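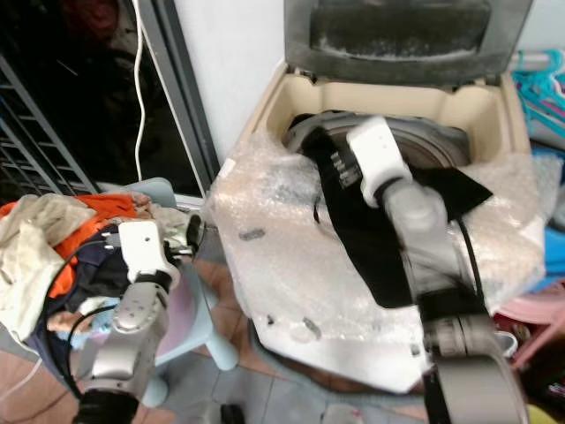
**Figure 4.** Laundry task, head camera view, with a garment held between the drum and the right gripper.

### 4.2 Handling partial extraction in the laundry task

The planner described in Section 3 treats every manipulation task as a sequence of segments, each with its own entry test and its own exit test. For rigid objects the exit test is easy to write. A cup has left the shelf when its estimated pose is outside the shelf volume. Cloth does not give us a pose to check, and the garment can be in two places at once. In Figure 4 the right gripper has hold of a long black garment that still runs back into the drum, while part of it lies across the bubble wrap on the body of the machine. A test based on gripper position alone would report the garment as removed, and our first version of the software did exactly that. It then moved on to the next segment with a sleeve or a leg still inside the washer.

We replaced the position test with a connectivity test. The segmentation network labels each pixel as cloth, machine, arm or background, and a second head predicts whether neighbouring cloth pixels belong to the same item. From the labelled image we build a graph of cloth regions and ask whether any region joined to the one in the gripper overlaps the drum opening. If it does, the segment stays active and the arm continues to pull along the current direction. If there is no overlap for 13 consecutive images, the segment ends. We chose that number on the development set and left it alone afterwards.

Two properties of the setting made the labelling harder than we expected. The first is the wrapping. Clear plastic over the machine produces bright patches that shift as the head moves, and the network trained on our Lamden data, recorded with unwrapped appliances, often labelled these patches as pale cloth. The second is dark cloth against a dark drum. With a black garment the boundary at the rim is visible, but a short distance inside the opening there is very little contrast left. We therefore evaluate overlap only in a narrow band along the inner rim and ignore everything deeper.

To deal with the first problem we added 1086 hand-labelled images of wrapped surfaces to the training set and retrained from the same starting weights. To deal with the second we did nothing to the network. Confining the test to the rim band was enough in most runs, and it also shortened the computation.

### 4.3 Arm assignment and clearance

The choice of arm is made once per item by the Grellusik task layer, before any motion is planned. It scores each arm by reachability of the grasp point and by the clearance left over the rest of the path. The arm that is not chosen is given a holding posture to one side, with its gripper kept out of the swept volume of the active arm. It is not locked. If the active arm stalls, the idle arm may be asked to take a second grasp further down the garment.

Clearance is computed from a map that is rebuilt at the start of every segment. The open lid is modelled as a fixed plate behind the drum and anything the network marks as cloth outside the machine is treated as soft, meaning that light contact is permitted. Cables caused us more trouble. The arm's own cable moves with it and is not part of the arm model supplied to the planner, so we padded the link geometry on that side. This costs some reach, mainly near the left of the drum opening. Loose cables in the workspace are marked as obstacles when the network finds them and are otherwise missed.

Trajectories are produced with the Kovács smoother, using the same limits on speed and acceleration as in the kitchen tasks. We lowered the force limit at the wrist for this task only. When the limit is reached the arm backs off, opens the gripper slightly – not fully – and resumes the pull in a direction closer to vertical. After three such attempts the item is released and the segment is logged as failed.

### 4.4 Logging

All segments are logged through Tombridge, with one record for each change of planner state. The July collection gave 1227 records for the laundry task. We reviewed every record in which the connectivity test and the human label disagreed, and grouped them by cause. In 20 of them the item had been released by the gripper and had settled over the rim, so the graph was correct but was attached to the wrong grasp. The test now checks gripper width before it reads the graph. The remaining disagreements were labelling errors on the wrapped surface, and these are discussed with the failure cases in Section 6.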